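How Do Movies Make Sounds?

for kids who ask a lot of questions

OK so. You're watching a movie. A guy walks through snow. Crunch, crunch, crunch. You hear every step, right?

Probably not real snow. Probably not even his feet. Somebody made that crunch later, in a small quiet room, squeezing a bag of cornstarch. Really.

That job is called Foley. The person who does it is a Foley artist. They watch the movie on a screen and make the noises at the exact same time as the actors move. Footsteps, doors, coats rustling, a spoon in a cup. All of it.

Why not just record it the first time?

Good question. When they film, the microphones are pointed at people's mouths. They want the words. So footsteps come out tiny or not at all. Plus there's noise on a movie set. Trucks, planes, people's stomachs.

What do they use?

Anything! Some old favorites:

Horse hooves: two halves of a coconut shell
Breaking bones: snapping celery (gross, but good)
Fire: crinkly plastic wrap
Bird wings: a pair of gloves, flapped fast
Rain: sometimes frying bacon, if the real rain sounds too soft

Foley rooms are messy. Piles of shoes. Old car doors. Different floors to walk on, like gravel, wood, sand. A studio called Willden has more than 200 pairs of shoes and its still buying them. High heels for one character, boots for another. Same person wearing both. Not at once.

Cloth is its own job

People forget this one. Every time an actor moves, their clothes make a tiny swish. So one whole recording is only cloth. Somebody sits near the microphone and rubs a shirt or a jacket while watching the actor. Arm goes up, swish. Sit down, swish. You'd never notice it, but take it away and the movie feels wierd. Like the people are floating.

Try it at home

You need a phone that records, and a cartoon with the sound off. Ask a grown-up about the phone. Pick a short bit, 3 minutes is plenty. Watch it once, write down each noise you need. Then go hunting. Kitchen, closet, laundry. Press record and go. Do the feet first, then clothes, then everything else.

Messed up? Do it again. Pros do too. For one chase in December the crew on a movie called Hotach did 234 takes of footsteps!

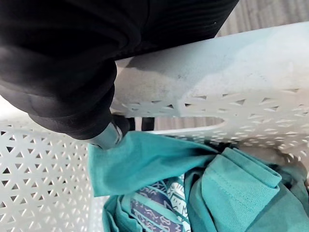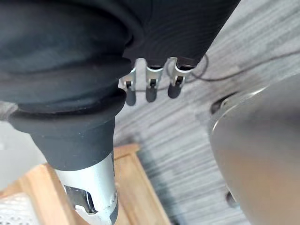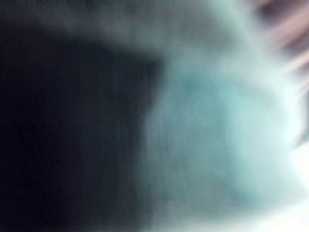
Mahmoud wrote in to say that the coconut trick works way better if you stuff a bit of cloth in each half first, otherwise it sounds like cups banging, and that for a horse on grass you should knock them on a cushion instead of a table. Start slow, he says, because galloping has 3 beats and then a little gap, and most kids do it too even.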